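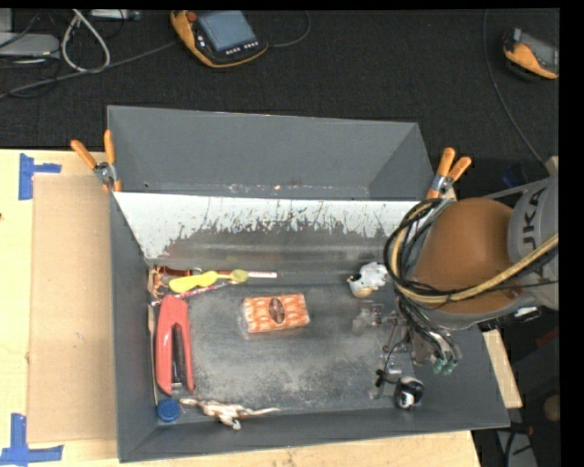 A grey bin with an orange and white package on its floor

Print this
E-mail this to a friend

Brellport Harbour Watch list
April, 9.40 pm
Posted by: list member, Fontes Road

Re: Re: Naval exercise and the ferry

I've cut the earlier message down to the parts I'm answering. The rest was mostly about parking, on which I have said all I intend to say.

> The ministry says the exercise off Toravgate will involve 4 ships and
> 1000 troops, and that disruption to residents will be "minimal". It
> also says the ferry will be suspended for 13 days. I would like
> somebody to explain how both of these can appear in one leaflet.

Easily, if the leaflet was written by somebody who doesn't take the ferry. I rang the number on the back. A polite young man told me that "minimal" refers to noise. I asked what word they were using for the ferry and he said he would find out, and I believe he meant it.

The suspension is not a full one. There will be one sailing a day in each direction, at 6 in the morning, for anyone with a pass. You get the pass at the harbour office in Brellport. Those of you on the Toravgate side will have spotted that this means taking the ferry to collect the pass for the ferry, so go before it starts.

> Is it true the army is going to keep the Kedine depot afterwards? My
> neighbour has seen fencing.

I've seen the fencing too. It has been there since the depot closed and I have torn a coat on it. What is new is the gate, and a sign saying the site is under the defence estate, which it always was. The official line is that vehicles will be stored at Kedine for the length of the exercise and then go home. They said much the same about the radar hut, and my children learned to ride their bicycles round the radar hut. I don't claim to know. The lease is a public document and I've asked to see it.

> Frankly I think we should be glad of it. Things being what they are to
> the east of us, I would sooner have the ships here than read about
> them being somewhere else.

I don't disagree, as it happens. I did my own two years in uniform, most of it spent guarding a shed, and I'm not against the navy turning up. I would only like it to tell the school, the fish market and the doctor's surgery first, in that order or any other. The surgery heard from a patient.

> Will they pay for the road this time?

There is a claims form. It runs to 6 pages and wants the registration number of the vehicle that did the damage. Last time it was a tracked carrier going past at dusk, and I was in my dressing gown. I suggest a pencil by the window.

The public meeting is still on, 7 pm in the hall at Fontes. An officer is coming with a map. Please could we let him get to the end of the map before we start on the ferry.

If anyone has kept a copy of the leaflet from the last exercise, I'd like to borrow it. I have a feeling it's the same leaflet.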